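Why Do Kitchens Have Tile Floors?

Look down the next time you are in a kitchen. There is a good chance you are standing on tile. People have put tile in kitchens for a very long time, and the reasons have to do with water, dirt and fire.

What is a tile?

Most floor tiles start as clay. Clay is soft mud made of very tiny bits of rock. A worker or a machine presses it flat and cuts it to shape. Then it has to dry slowly. If it dries too fast, it cracks.

Next the tile goes into a very hot oven called a kiln. The heat changes the clay for good. You can add water to dried mud and get mud again, but you can't turn a fired tile back into clay.

Where does the color come from?

Some clay has iron in it. Iron turns orange or red in the kiln — the same kind of color you see in rust. Other tiles get their color from a glaze. Glaze is a thin coat that melts in the kiln and turns into a kind of glass.

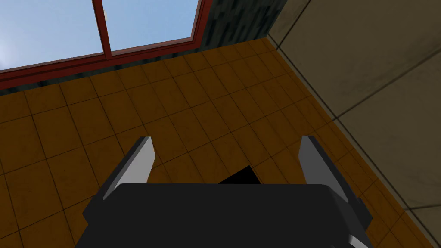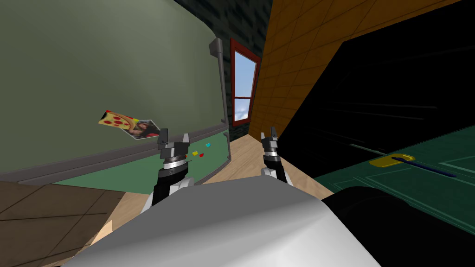
Flodstead Children's Museum — Homes and Buildings Team

Orange is a common color for floors. Refrigerators come in colors too, and green is one of them. Their color is usually paint or a coating on metal or plastic.

Why not carpet?

Think about what lands on a kitchen floor. Milk, crumbs, egg, soup. Carpet soaks these up. A glazed tile does not, so you can wipe it with a cloth. The lines between tiles are filled with grout, a paste that dries hard. Grout can soak up spills, so many people seal it.

Why do tiles feel cold?

Stand with one bare foot on a rug and one on tile. The tile feels colder, even if both have been in the same room all night. Tile pulls heat out of your foot faster than the rug does. Your skin notices the heat leaving.

Try it at home

You need 2 ice cubes, a tile and a folded towel. Put one cube on the tile and one on the towel. Check them after 20 minutes. Which one is smaller? Write down what you find, then wipe up the water so no one slips.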